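Questions we get about robots and chores

We've been running the Lerkenine blog long enough that the same few questions keep landing in the inbox, so we finally sat down and answered them in one place. Last updated Mar 6, 2020.

Can a robot do my housework yet?

Some of it, slowly, and with a person close by. Vacuuming is the one chore we'd call settled. Folding, loading a dishwasher and putting groceries away are all being worked on, and we've seen each of them done, but we wouldn't plan our evenings around it (much as we'd love to!). A lot of the trouble is in the hand, and hands come in more shapes than you might think, like this one with two gray fingers and a long curved white plate.
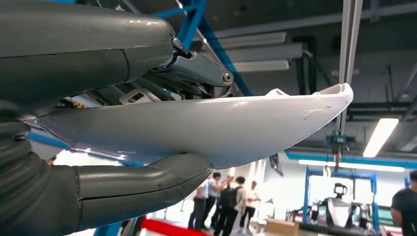

What about shops and stockrooms?

They're further along, bless them, mostly because a stockroom can be arranged to suit the machine. Crates can be all one kind, shelves can stay put, and you can run tape on the floor to show where things belong. Try asking your family to live that way. A blue rack with green crates on its lower shelf is a friendlier place for a robot than any kitchen cupboard of ours. 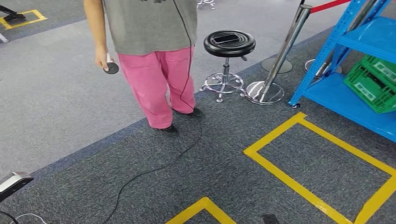
Moving a crate from shelf to floor and back sounds dull, we know, but it's a good honest test, and we always ask to see it done more than once. In our Provitz notes we logged 37 tries at a single shelf before we felt comfortable saying anything at all.

Should I wait before buying one?

If your floors need cleaning now, go ahead. For anything with arms, we'd sit tight and check back in April, when our Buver write-up should be ready.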